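Chamado 619 — Tinta distress mancha a página de fundo

Que técnica gostosa de fazer, essa do carimbo em camadas do kit Tornero! Só que a tinta marrom continua soltando na folha vizinha do álbum, mesmo depois de 45 minutos de secagem. Já testei:
— pistola de calor: melhorou um pouco
— pó de embossing transparente: ficou lindo, mas perde o efeito envelhecido
— papel Lenell de gramatura maior: igual

Vou tentar o fixador Skamberg no fim de semana!
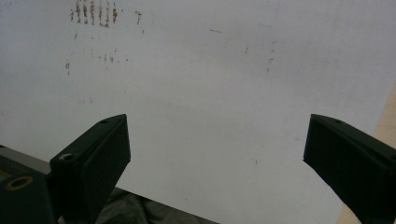 Man-lok Shih: Passe o fixador em duas demãos finas e espere a noite toda antes de fechar o álbum. Se ainda soltar, me avise neste chamado.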